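2019-09-17

**To:** Sutcliffe Fund, local democracy grants
**From:** Tayla Rutherford, Clelar Civic Network
**Re:** Progress report, candidate forums and voter registration in Bestton

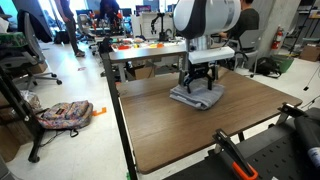 *Folded gray towel on a wooden table, with the gripper resting on it.*

## Where we are

The grant pays for two things: public forums with candidates for the Bestton council, and registration work in the wards where turnout was lowest at the last council election. Both started in March. The forums are on schedule. Registration is behind in the two river wards.

## Candidate forums

We planned 16 forums and have held nine. Every party with a candidate on the ballot has sent someone to at least one of them. The two independents in Flosto ward asked for equal speaking time after the first evening, when the party candidates answered first on every question. We now draw the order at the door and have had no complaints.

The best attended forum was on the bus contract, with 193 people signed in. The smallest was on council procedure. We have folded that topic into the remaining evenings and will not run it alone again.

One problem is still open. The ruling group on the council has asked its members not to share a stage with the breakaway group formed over the summer. Three of them withdrew from the Flosto forum the day before it took place. We went ahead with the others, read out the names of those invited, and left the written questions with the council clerk. Two have replied in writing.

## Registration

Teams have knocked on doors in five wards. In the three northern wards we are at or above target. In the river wards many people have moved within the past year, and the street lists we bought were out of date – we lost most of a month before replacing them. We also had to reprint the leaflet after the county changed the address for mailed forms.

We trained 56 door-knockers. More than half are still active, and a second training is set for next month. It will spend longer on what to say to people who ask which party we are from.

## Budget

Spending is within the approved total. Hall rental came in under the estimate and printing went over it. We would like to move the hall savings to printing and new street lists, and need your written approval to do so. The revised lines are in the attached sheet.

## Next period

- Hold the remaining seven forums, ending with the council president debate
- Finish the river wards before the registration deadline
- Publish the candidates' written answers on our site
- Send you the sign-in totals and the final accounts

Please send questions on the budget change to me directly.

Tayla Rutherford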